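Teleoperators wanted, patience supplied by applicant

Udholm is looking for people to drive a robot around a kitchen that doesn't exist. The project is called Tallska, the kitchen is simulated, and the pay is real, if not the kind that changes anyone's life.

The work goes like this. You sit at a desk in our building on Tuten, put your hand on a controller, and move the gripper through an ordinary household task: opening a drawer, pressing down a lever, turning a knob. The robot's software records how you did it. Later it tries to do the same, and we find out how many of your bad habits it has picked up. So far it has learned to hesitate before drawers, which we put down to the first group of operators, all of whom were on the staff.

We need 48 people for the first round. Each of you will come in for 3 sessions of 2 hours, with a break in the middle of each whether you want one or not. The target for the round is 1197 good demonstrations. A good demonstration is one in which the task gets done, the gripper doesn't pass through anything solid, and you don't stop halfway to look at your phone.

Much of the round takes place at the kitchen worktop. The toaster has four slots, two levers and two knobs, and the drawers beneath have small upright bar handles that look easy to grip until you come at them from the wrong side.
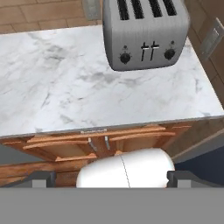 Usman, from the pilot group, says the first hour was humbling and the second was quite restful, and that anyone who thinks they know how they open a drawer should try doing it with two fingers and no sense of touch. Usman also asked for a better chair. The chairs have been replaced.

Who we're after

You should be 18 or over and able to sit at a screen for two hours with a break. Glasses are fine. Left-handers are very welcome, as the pilot group had hardly any and it shows. You don't need to know anything about robots, programming or cooking. Skill at video games helps for the first ten minutes and then seems to get in the way – gamers go fast, and we want slow and tidy.

If simulated movement on a screen makes you feel sick, please give this one a miss. The view is fixed to the robot's arm and swings about with it.

What you get

Sessions are paid at our standard participant rate, which we'll send you in writing before you book. Training is paid too. Travel within town is refunded against a ticket, and there is coffee, about which we make no claims. You may stop at any point and will be paid for the session you're in.

What we keep

We record the controller's movements, the simulated camera views and the time each task took. We don't film you or record your voice, so you can say what you like to the toaster. Recordings are stored under a number, and your contact details are deleted when the round closes.

How to apply

Write to the Tallska desk at Udholm, with "operator" in the subject line. Tell us which hand you prefer and whether mornings or afternoons suit you. No CV, please. Applications close on 2021-02-02 and everyone will get an answer, including those we can't fit in. A second round is planned for May, when the tasks get longer, and first-round operators will be asked before we advertise again.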